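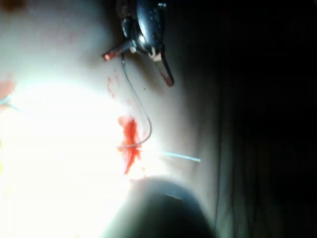 Madder bath, third try

I came in early because the roots had been soaking overnight and I wanted to look at them before the building warmed up. The water had gone the color of strong tea with a little orange at the rim of the bucket, and it smelled sweet and earthy, a bit like beets, which I had forgotten from last year. These are the chopped roots from the Trusari sack, the one we opened in the spring and have been keeping folded over with a clothespin. I think they have kept well. I did worry about damp back in the corner by the drain, and I still think the sack ought to live up on a shelf.

The wool is the plain white Bastex, wound into small skeins and mordanted with alum on Thursday. I left it wrapped in a wet towel in the meantime so it never dried out. Fitriani likes to dry hers fully between the mordant and the dye, and she gets lovely results, so I set one of her dried skeins in the same bath with a knot in the tie to tell it apart. It needed a good long soak in lukewarm water before it would sink properly.

Chalk went in first this time, one level spoonful stirred into a cup of warm water and then into the pot. Our tap water is so soft here that without it everything drifts toward orange (very pretty, but it isn't what we're after for the blanket). Then the roots, liquid and all, tied up in the old curtain net so we don't spend all of Sunday picking bits out of the skeins again.

Last time I let the pot get away from me. I was on the phone, and when I came back the thermometer said 90 C and the whole batch had gone brownish, a sort of brick with the life taken out of it. So today I pulled up the stool and sat there with the Nikard burner on its lowest setting and my hand practically on the knob. It crept up very slowly and I read most of a seed catalog. The highest I saw was 82 C, and that was only for a moment before I slid the pot half off the heat – higher than I wanted, but the color in the spoon still looked clear and red to me.
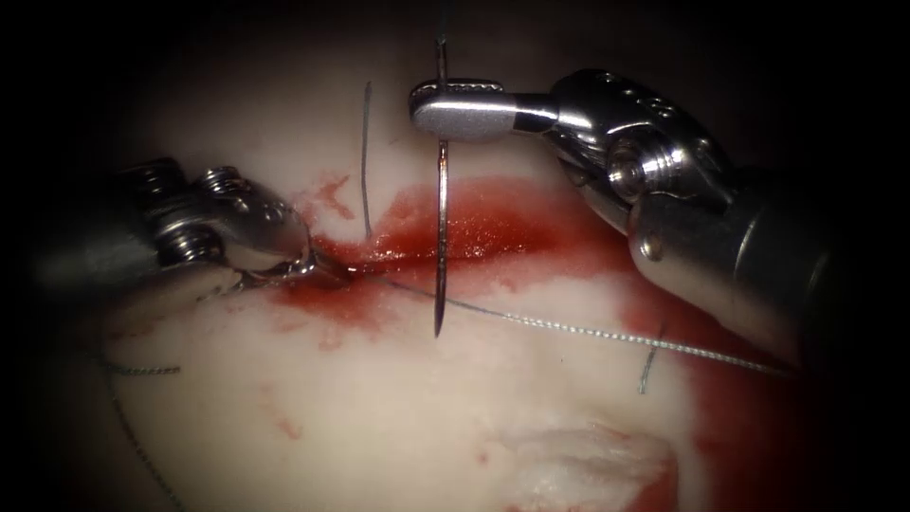
Page last changed: Saturday, July 23, 2022, by Muchen Lü

Held it low for the rest of the morning, turning the skeins gently with the long spoon whenever I thought of it. No stirring as such. The felted one from the first try is still hanging by the door and I look at it every time I'm tempted.

Then heat off, lid on, and I left the whole thing alone through lunch and well into the afternoon. Fitriani Entili came by to pick up her scale and we lifted the lid together, though I had promised myself I wouldn't. She thinks her dried skein has taken the color more evenly near the ties. I couldn't see it in that light, and we agreed to compare them outdoors once they're rinsed and hung, preferably in the morning before the sun gets around to the yard side.

The red is much closer to what we had in mind. It's warm, a little on the tomato side, and nothing like the brick. I squeezed out one corner on white paper and it looked even better there, but wet wool always flatters you, so I'm not writing anything in the color book until it's dry.

For the next bath: same roots, same net, no new chalk. There is plenty left in them and I'd like to see how far down toward coral they'll go. I've put 5 of the small skeins aside for it and kept 3 back unmordanted in case Fitriani wants to try the rhubarb leaf idea (outside, please, and with the lid on!).

Still to do: label the jars, find the good strainer, wash the curtain net before it stiffens. We are nearly out of alum, and I would like to have more in before the September class. The pot with the chipped rim is for dye only now. I've painted a red stripe on the handle, so please don't let it wander back to the kitchen.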